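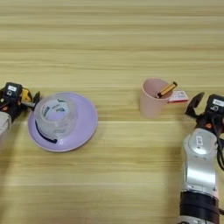 Home Log Rotas Parts Contact

May 19, 2020. Bench 2, Muluvley cell, tableware sorting.

39 cycles this morning, 36 clean. Clear cup on the lilac plate is still the slow item; the pink one gives no trouble. Gripper speed left as it was in April.

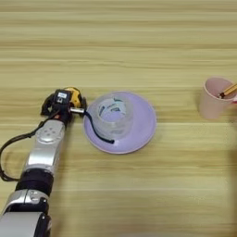

Staffing: Cameron Dunbar now does resets and fault notes, no hand sorting. Says his wrists are better and the shift is longer. Resets run to 45 seconds each, too short to start another job. Ondis want one person across two cells. I'd hold off until the fault log is readable from the packing side.

To do: ask Bailly re spare finger pads.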